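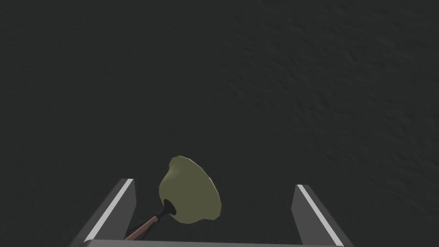

Balakrishnan Panicker
January 6, 2024

We finished the Fludmont runs over the break, so here is a thread on what we did and what came out. Short version: if you score a grasp only from the wrist camera, you should score it more than once, and from different distances.

The setup first. Fludmont is our simulated household set. It has 122 objects, two-finger parallel gripper, camera mounted on the wrist. The objects are ordinary things. Pens, brushes, cups, a plunger, that sort of stuff. The rooms, floors and lights get swapped between episodes.

41 shares

The baseline is the usual one. Take one wrist image before closing, ask the network for the chance that the grasp will hold, close if the number is high enough. We call this single-look.

Single-look has a problem we kept running into. The network is very sure of itself on long thin objects, and it is often wrong about them. A handle that passes near one finger gets nearly the same score as a handle in the middle of the gap.

Our change is small. The arm backs off along the approach axis and looks again, 3 looks in total per attempt. Same network, same weights. We then compare the scores. If they agree, close. If they disagree, move sideways toward the object and start over.

That's the whole method. Internally it's called Pisharody. There is no new architecture in it, and I'd like people to stop asking me for the diagram -- it would be one box with an arrow going back into it.

17 shares

On evaluation: 40 objects held out, none of them seen in training, 10 attempts on each, same starting poses for both methods. An attempt counts if the object is still in the grip after a lift and a slow turn of the wrist. Dropping it during the turn is a fail, even if the lift went fine.

Result: Pisharody beat single-look on most of the held-out objects. Nearly all of the gain is on long thin ones. On boxes and mugs the two are close enough that I wouldn't claim a difference. On soft-looking rounded shapes we lost a little, and we don't have a good explanation yet.

We also checked whether the extra looks were just buying extra tries. So we ran single-look with the same number of sideways moves allowed, in random directions. That helped some, but it did not catch up. The disagreement between looks does seem to carry information about where to go next.

Now the part I think matters more than the score. Hard shadows were the biggest cause of false agreement. When a dark band runs alongside a thin dark object, all the looks can agree with each other and all be wrong.

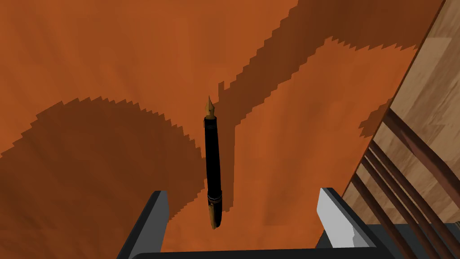
Someone replied to ask if this is only a rendering problem, and whether better shadows would make it go away without any of the extra looks.

Fair question. Partly, yes. Our shadow edges come out in blocky steps at the resolution we render, and a network can learn to use those steps. We re-rendered the held-out episodes with softer shadows and false agreement went down for both methods. The gap between the methods stayed. So I'd say the shadows make it worse but they don't cause it.

The same person asked about floor texture. We tested a dark, nearly plain floor against strongly colored ones. Texture mattered less than I expected. Contrast between the object and whatever is right behind it mattered a lot. A black object on a charcoal floor is hard at any distance.

9 shares

Cost: each attempt takes longer because the arm moves back and forth. In sim that's nothing. On a real arm you'd notice it. We are thinking about skipping the extra looks when the object is short and wide, but that needs something to decide what "short and wide" is, and I don't want to bolt on a second network for that.

What we haven't done: any of this on hardware. The real-arm tests are planned for September on the Drirkura bench. Until then please read the numbers as simulation numbers.

Also not done: clutter. Every episode is one target, nothing touching it. There may be furniture nearby, but it isn't in the way of the fingers.

The per-object table is going into the write-up, including the objects where we lost. If you run wrist-only grasping and have your own set of failures on thin objects, send me a message. I'd like to compare, mostly on the shadow cases.

26 shares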